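槽板墙

我家储藏室的门后有一块木洞板，是前任房主留下的。洞板上画着锤子的轮廓，黑色记号笔，描得很认真，旁边是钳子，再旁边是一把我始终没认出来的东西。工具早就搬走了，轮廓还在墙上。我搬进来以后往上面挂了一把雨伞和两个布袋，三年过去，还是一把雨伞和两个布袋。

所以我对“上墙”这件事一直有点意见。

这几年家居杂志和搬家攻略都在劝人把东西挂到墙上去。锅要上墙，剪刀要上墙，吸尘器的七个吸头也要上墙，仿佛抽屉是上个世纪的陋习，只有懒人和老人还在用。道理听起来很顺：看得见就找得到，找得到就会放回去。我母亲的抽屉从来没有哪一层是看得见底的，她找东西比谁都快，拉开，伸手，不用看。这套本事没法画成效果图，也就没有人替它写攻略。

洞板的毛病用过的人都知道。挂钩插进去是松的，取剪刀的时候连钩子一起取下来，剪刀用完了，钩子不知道放在哪里。我有一个铁盒专门装这种掉下来的钩子，铁盒放在抽屉里。

后来流行的是金属槽板，铝的，一条一条横着走，中间是深色的槽，配件卡在槽里左右滑动。我第一次见到是在Ikport的展厅，一整面墙，灯光打得像珠宝店，上面挂着一把园艺铲和一顶草帽。那顶草帽我到现在都记得。我估计全城没有一户人家的草帽享受过那种待遇。店员给我算了一下，我家门后那块地方，板材加配件是1018块，安装另算。我说我回去量一量。所有说回去量一量的人，意思都差不多。

真正让我改变一点看法的是Petro Panasiuk。他在Robles修了十几年电器，后来自己开了间工作室，教人认接口、插板子、拆装小件。他的墙上也是槽板，可他挂的东西和展厅里的完全两样，没有铲子，没有帽子，挂的是练手用的面板。有的面板上是一排开关，有的上面全是方孔、凸台和卡槽。学生站着做，对着墙做，做完一块，面板往旁边一推，换下一块。

我问他为什么不放桌上。他说放桌上，人就要坐下，坐下就要喝茶。

这话我想了好几天。我们劝人把东西挂起来的时候，说的都是收纳，也就是东西不用的时候待在哪里。他那面墙管的是另一件事：东西正在用的时候待在哪里。墙替他扶着面板，不晃，高度合适，两只手都空出来干活。在我看来，槽板贵出来的那点钱，只有在这种时候才算花对了地方。拿它来挂一把一年用两次的铲子，等于雇了个木匠来替你看着锤子。
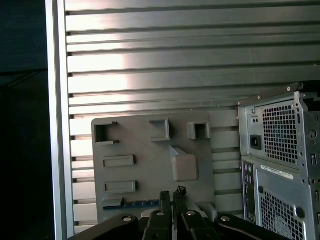 槽板上的灰色练习面板，左下方横着一条细细的蓝色电路板，带小小的金色触点。

面板本身谈不上好看，灰扑扑的，圆角，凸一块凹一块，放在杂志里大概会被美编修掉。我倒觉得它比草帽体面。草帽挂在那里是给人看的，这块板子挂在那里是等人来弄的，上面每个凸起都像在问你到底会不会。

Yara Fakhoury读了这篇的初稿，在边上批了一句：“你就是舍不得那1018块。”她家厨房去年十二月刚装了Fastell的全套槽板，挂钩买了18个，用上的有14个，剩下的四个在哪里，我没有问，但我猜得到是什么样的地方。她还说，挂起来的勺子每天看着心情好。这我不反对。心情好是正当理由，只是请不要再说它省地方。她家那面墙以前是可以靠人的，现在靠上去，后背会碰到漏勺。

我的主张因此很有限。要是你在墙边干活，一天要干很久，手上的东西得有个地方固定住，那就装，装好一点的，别在螺丝上省钱。要是你只想让家里看起来像有人在干活，门后一块洞板足够了，甚至可以学我家前任房主，只画轮廓。记号笔比铝材便宜得多，而且永远整齐，锤子永远在它该在的位置上。

至于那把认不出来的东西，Petro上个月来吃饭，顺便去储藏室看了一眼。他说是刮刀，又说也可能是画坏了的扳手。雨伞他帮我重新挂了一下，走的时候钩子掉了。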